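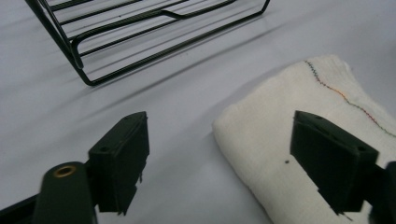 Page last changed: 19/06/2014

Towels and racks - questions we keep getting

Quick answers only. If yours isn't in the list, write to Nivaldo at the front desk, he does the mail most mornings.

How do you fold the white towels?
On the table, always. Lay flat, long sides in, then fold the short way till you have a bundle that fits the rack. Press it down with your palm between folds. Thick terry wants to spring back - let it, then press again.

Mine comes out fat on one side.
Too much cloth in the first fold. Open it up and start over, pulling and squashing won't fix it.

Which side goes up?
The side with the colored stitching. Guests at Clanberg kept mixing up the plain towels with ours so now the stitched ones go stitching up, every time.

Why is the thread all different colors?
It's one spool, the color changes as it runs. Troels Lauritsen picked it and bought way too much. You won't get two towels with the same color in the same spot, so please stop sending them back as mismatched.

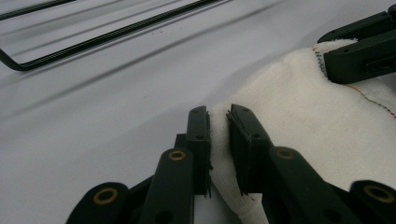
White towel, green and reddish-orange stitching.

Can I iron over the stitching?
Rather you didn't. Flatten it with your fingers while you fold. If it really puckers put it in the bag marked Shehu and it gets looked at in the next round.

A thread is loose. Pull it?
No. Snip it close, small scissors. Pulling takes half the row with it.

Fabric softener?
No. Makes them slippery in the stack and they dry you worse. Half the detergent you think you need, warm wash, shake them hard before they go in the dryer.

They shed.
New ones do, first few washes. Clean the lint screen each load and wipe the table before you fold, lint shows up on the next towel otherwise.

What is the black wire rack for?
Holding the folded bundles on the shelf at Skuvberg. Air gets under them that way. Not for wet towels, not for dishes, not for shoes (yes, we've had shoes).

One of the rods is bent, do I need to report it?
Not for a small bend, towels sit fine on it. If the coating is chipped then yes, bare wire can leave rust marks.

How do I clean teh rack?
Damp cloth, along the rods, then dry it. No steel wool.

How many towels are there in total?
1,067 at the June count, both buildings. We try to stay over 1,000. 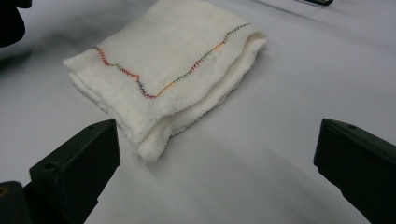 Hand towels are counted seperately and have their own sheet, blue clipboard. Please don't add them to the big number, we spent a whole afternoon on that last time.

How many on one rack?
Up to 10 bundles. More than that and the top ones slide.

Can I buy one?
Ask Zamutent, they handle sales. We only wash and fold.

Where do stained ones go?
Gray bin by the door. Not back on the pile folded with the stain inside - we do find them.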